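Workshop notes, Friday, Vurnham layout

Wadis 0-6-0, chassis refit. Wheels back to back now correct on all axles. Rear axle had been tight by a hair and was climbing at the yard throat. Pickups cleaned and bent in slightly. Ran 20 laps light engine each way, no stalls.

Coupled up to the Grundell coal set afterward. Slipped on the grade with the full rake. Added lead over the rear axle, retested, pulled it at half throttle. Motor warm but holdable.

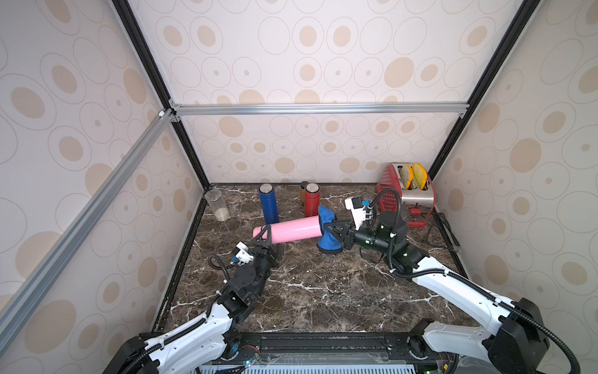
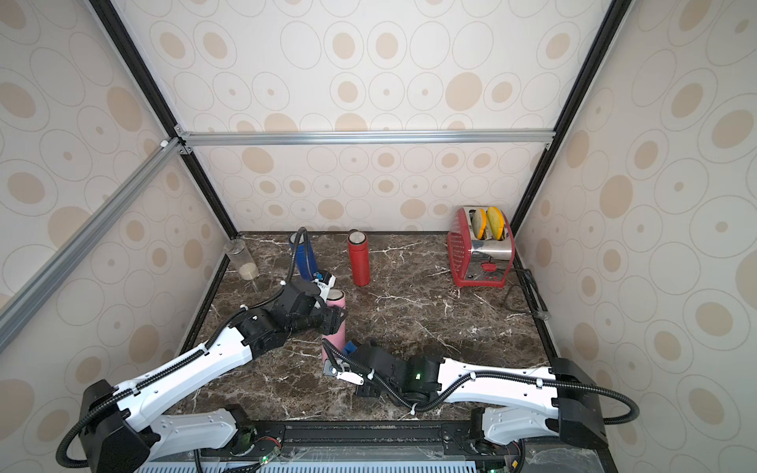
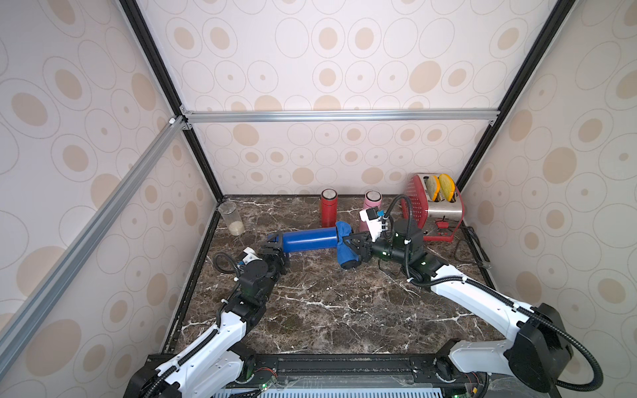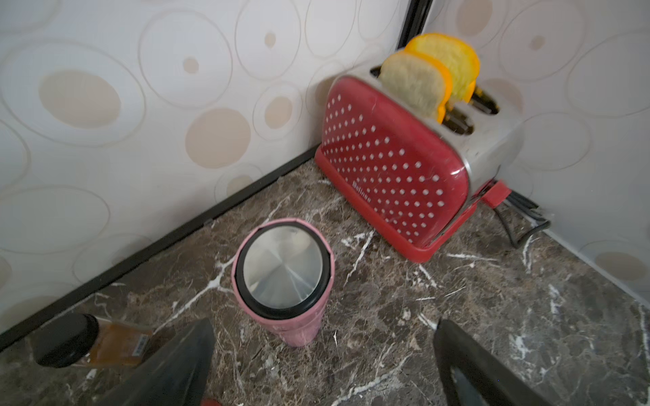 Patterned wall panels in the first three; toaster on the marble counter in the last.

Dobos decoder: address set to 383, start voltage CV 2 raised one step. Creep is better, still a jerk coming off the stop. Try back EMF off next.

Turnout 2 on the branch still dropping its frog feed. Microswitch suspected. Bypassed for now with a jumper, tagged red.

To do: order 100 track pins, repaint buffer beam, check gear mesh once the grease has settled.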